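To: workshop-list
Subject: Re: [workshop] Storage of small bottles, caps and part-used liquids
Date: Wednesday

On Wednesday the Dola bench wrote:

> We are trying to settle a rule for the small squeeze bottles before
> the stock is moved to the Berge shelving. At present they are kept
> upright in trays, sorted by color. Two questions.
>
> First, does anyone sort by cap type instead? We keep finding a
> bottle with the wrong cap on it, and the threads are close enough
> that it goes on and then weeps.
>
> Second, what do you do with the ones whose outside has gone
> patchy? Cleaning takes longer than the bottle is worth, and the
> Gallum labels come off with the dirt.

Both questions came up here when we emptied the old cabinet in November, so I will answer in order and add a note on the work surface at the end.

1. Sorting by cap

We sort by neck size first and color second. Color is useful for finding a thing quickly but says nothing about whether the cap will seal. Our trays are marked on the front edge with the neck size. Anything that has not been checked goes in a separate tray with no mark.

The check is simple. Run the cap down by hand until it stops, back it off a quarter turn, and run it down again. A matched cap stops at the same place both times. A mismatched one usually climbs a thread and sits at a slight angle. Hold the bottle inverted over a paper towel for 60 seconds. If there is any spot on the towel, the cap is wrong or the seat is damaged, and the bottle goes back in the unmarked tray.

Ribbed caps need less force than people give them. The ribs invite overtightening, and the seat then deforms. Finger and thumb only, no pliers. We lost a whole tray to pliers before the rule was written down.

2. Patchy or scuffed exteriors

Marks on the outside fall into two groups, and only one is worth any time. Residue comes off with warm water and a drop of dish soap on a soft cloth. Wear does not come off at all, and rubbing at it makes the patch larger. Try a small area near the base first. If there is no change after 30 seconds, stop and put the item away as it is.

On a strong color with a high gloss, pale blotches look worse than they are. Turn the piece under the lamp before deciding, as the reflection hides some marks and exaggerates others. The glossy orange piece with the green ribbed collar is the sort I mean: whitish patches low on one side, and a shine along the other. I would keep it.

As for the Gallum labels, we gave up on them. A strip of masking tape and a pencil survives cleaning better, and it can be replaced without scraping. Write the contents and the month, nothing else.

3. What stays out on the surface

Our rule is that loose items go to the far rim and stay there until the end of the session. A small clear bottle should stand upright with its cap on, even if it will be needed again in 2 minutes. Pens lie flat beside it. Yellow cards go next to the pen, where they can be written on without reaching over anything open. 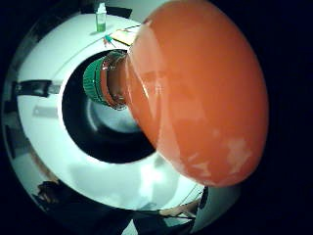 4. Shelf spacing for the Berge units

The uprights take shelves at fixed steps, so measure the tallest capped bottle and not the tallest empty one. We allowed 70 mm of hand clearance above the caps and would not go lower. With less than that, the bottles at the back get tipped when they are lifted out, and the front row has to be moved every time.

Heavier containers belong on the lowest shelf. We put the unmarked tray at eye level on purpose — it is the one that needs attention, and on the bottom shelf it was ignored for months.

5. Open points

The Cendus trays have a shallower lip than the ones we use now. I have not tested whether a narrow bottle stays upright in them when the tray is pulled out quickly. If anyone has a set in use, the inside depth of the tray would be enough to work from.

I also have no good answer for part-used liquids of the same color but different age. We currently do not combine them — separate bottles, separate tape, oldest to the front. It takes up space, and I would be glad to hear of a better method.

--
Bench storage notes, workshop-list
Reply to the list, please, and trim the quoted text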